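Workshop News > Galleries > Buying and Planning

The housing bench, and what it would cost to stop walking to it

August 19, 2023
By Xolani Radebe

Every January the Mosthorpe workshop draws up an equipment list, and every year the list is longer than the money. This year's had a new compressor, a new roller door, and a line near the bottom that read "two-armed robot (?)". The question mark was mine. It has since been typed into three separate spreadsheets and now has what I suspect is permanent status.

I promised a gallery when we got to the trial stage, and a gallery traditionally comes with fewer words than this one. But people keep asking me at the kettle what the thing costs, and I'd sooner write it down once.

The job

We build drive units. Before a drive unit is a drive unit it is a motor housing on a yellow shelf, waiting for somebody to fetch it, and a foam insert in the pull-out tray underneath, waiting for somebody to bend over and get that too. Fetching is the dullest work in the building, and it is done by people we pay to do something cleverer. On a batch of 1000 it's also where the dings come from. A housing gets put down a bit hard on the one beside it, the rim takes a knock, and inspection sends it back with a sticker on.

So the brief we sent out was modest. Take a housing, take an insert, bring them together, don't damage either, don't damage us. Two suppliers answered. Fleltier offered the Ivau, which has arms, hands and feet and comes to the bench on its own terms. Echeverría offered a fixed arm on a pedestal with a gripper made for the part, and a very sensible drawing of where the pedestal would be bolted down.

The quotes

I'm not allowed to print the totals, and they'd only upset the compressor people. I can say how they're built, which taught me more than the totals did.

Echeverría's was short. Arm, pedestal, gripper, guarding, installation, training. The guarding cost made me sit down, and then I noticed that it included a light curtain, a gate, an interlock and somebody to sign it all off. Fair enough. Change the part and you buy another gripper. Move the bench and you get a new drawing, and presumably a new invoice.

Fleltier's ran to several pages and had the optimism of a travel brochure. Base unit, hands (priced separately, which I'd like the reader to pause over), spare hands, software subscription, "site familiarisation", and a support tier named after a metal. We asked what happens in the fourth year when the subscription is up for renewal. They said they'd be delighted to discuss it in the fourth year.

I asked both firms for the same table: what we pay before it does anything, what we pay every year after that, what wears out, and who comes when it stops. One filled it in the same afternoon. The other sent a video.

The trial

We pushed for a trial at our own shelf with our own parts. Both firms have lovely demo rooms, and in a demo room everything is at elbow height. Ours has housings up top and the inserts low down, under a deep yellow lip that throws a shadow across them, and carpet in the trial room. The carpet was laid when the room was going to be an office. It is striped, grey, and now part of our automation strategy.

Ivau's hands at the insert tray, housings on the shelf over it: 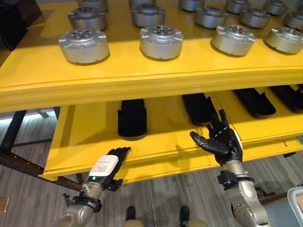
Hipólito Ojeda read the draft of this page and replied that I had costed the robot and forgotten to cost the shelf. If we're going to pay for something with fingers, he wrote, we should at least find out what a decent fixture would do for the same job first, "and I mean a tray with pockets in it, Xolani, which we could knock up from offcuts while your quote is still printing." He went on to say that he'd seen more automation money lost on parts turning up at a funny angle than on any motor or sensor, and that whichever machine we chose would end up wanting the pockets anyway.

He's right, annoyingly, and the budget now has a line for fixtures. It's the cheapest line in the whole document, and it was approved without discussion, so I've asked if I can file the robot under fixtures as well. The answer was no.

What we're putting in the plan

The plan going up for approval has four lines. I'll give them in the order they'd be spent.

First, the fixtures. Pocketed trays for the inserts and something with proper locations for the housings, so they sit where we say they sit. We do this whatever happens with the rest. If the robot money falls over, the people doing the fetching get a better bench, and I'd have asked for that years ago if I'd thought to call it automation.

Second, a paid extension of the trial. Fleltier were keen for this to be a deposit on the full unit. We were keen for it to be rent. After some correspondence it's rent, with part of it credited if we buy, and an agreed measure of what counts as doing the job. The measure is ours: a full batch from shelf to bench, with our inspector looking at the rims afterwards and nobody from the supplier standing close enough to help.

Third, power, network and floor. I had this down as a rounding error. Then our electrician came and looked at the wall, made a noise I've learned to dread, and went off to find the drawings for the board. If you're budgeting for anything like this, get that noise made early. The carpet comes up under this line too, whichever supplier wins, and I'd like it recorded that I never chose it.

Fourth, the machine, whichever machine it is. It's the last to be spent, and I've written beside it what would make us walk away from each. For the Echeverría arm, that's the product range changing faster than we can buy grippers. For the Ivau, it's the yearly cost of hands. I've asked for the wear figures in writing. "Depends on use" is what I've had so far, and while I accept that it does, so do tyres, and the tyre shop still gives me a number.

A few things left over

Training is in neither total as we'd like it. Echeverría include a course for two people and assume those people will never take leave. Fleltier's course is longer and held at their place, so add travel, and add the bench going quiet while the folks who run it are away learning how to run something else.

Insurance want a letter. I don't know yet what they want it to say, and I'm not convinced they do.

And yes, we talked to the crew before the list went up. The general feeling was that anyone or anything that wanted the bottom tray was welcome to it. The main demand was for the fixtures to arrive first, with a strong minority in favour of the compressor, which I'm told is still making its own noise and would appreciate a gallery.

Quotes hold until the end of the quarter. If you want the blank comparison table to use on your own suppliers, ask me at the kettle. It's one page and it has saved me from several videos.

Recent in Galleries
The roller door: a history in dents
Compressor room, before and after the puddle
Mosthorpe open day
Shadow boards, and the tools that never came home
Moving the lathe without moving the wall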